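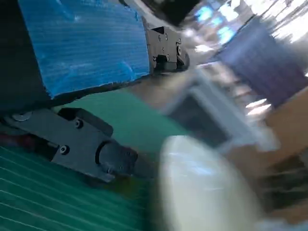 Blue corrugated sheet, black strip along the lower edge.

Slow road to Drondusska

The bus left Cuevas with every seat taken and a sack of onions in the aisle. I had a window on the left side, which the woman at the ticket counter had told me was the side to have. She was right for the first hour. After that the road swung round and all the good views were across the aisle, past a man asleep with his hat over his face.

I had wanted to do this trip in August, when the pass is clear and the buses run twice a day. It was now 16th December and there was one bus, and the driver stopped at the bottom of the climb to look at the sky and talk to another driver coming down. They talked for a long time. Then he got back in, put the radio on and we went up.

The top of the pass is at 2,317 metres. There is a sign with the number on it, a shut café and a stone shelter with no door. We were given ten minutes. I walked to the far side of the shelter to get out of the wind and found you can see both valleys from there. The Cuevas side was brown and dry, with the road folded up on itself. The Drondusska side was dark green lower down and then white from the tree line up, and the lake was a flat grey shape at the bottom with cloud sitting on one end of it. I took my gloves off to write that down and put them straight back on.

The way down was slower than the way up. Above 2,000 metres there was packed snow on the bends and the driver took them at walking pace. An older couple behind me shared out boiled eggs and passed one forward. I gave them some of my biscuits, which they looked at politely and put away.
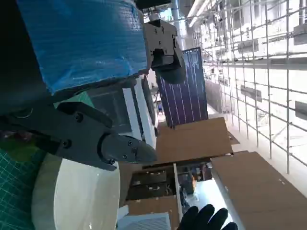 Drondusska is smaller than the map makes it look. There is one long street down to the lake, a church with a tin roof, two shops and a square where the buses turn round. I had booked a room at a guesthouse called Nultero, halfway down the street, run by Njoroge Temba, who came for a season of work on the ferries and stayed. The room had a bed, a stove and a window facing the water. The colour of the lake that first evening is hard to put down. The nearest I can get is blue plastic film, the see-through sort, crumpled up so that it shines along the creases. By the time I had my boots on to go and look at it properly it had gone grey again.

Dinner was at seven and there was no choice, which suited me. We had barley soup, then lake fish with potatoes, then a sort of baked custard I had two helpings of. Njoroge drew me a map of the shore path on the back of a receipt and marked the places where it would be icy. The ferry to Cleltora was still running, he said, but only in the mornings, and if the wind came from the north it wouldn't go at all.

In the morning the wind was from the north. I walked instead. The path follows the shore for 9 kilometres to a boathouse and a landing stage, and for most of that way I had it to myself apart from some goats. The icy places were where the map said they would be. I went down on one of them anyway and bruised my hip. At the boathouse I ate bread and cheese sitting on an upturned boat and watched the far shore, where you can just make out the houses of Cleltora when the cloud lifts.

It took me longer to get back than it had to get out, mostly on account of the hip. The stove had been lit in my room and my other socks were dry.

A few practical things, for anyone thinking of going in winter. The bus ticket is bought at the counter in Cuevas and not from the driver. Bring cash, as neither shop takes cards. The room was 20 a night with dinner, and breakfast is extra but worth having. If you want the ferry, allow more days than I did. I had two, and the wind didn't change until I was back on the bus.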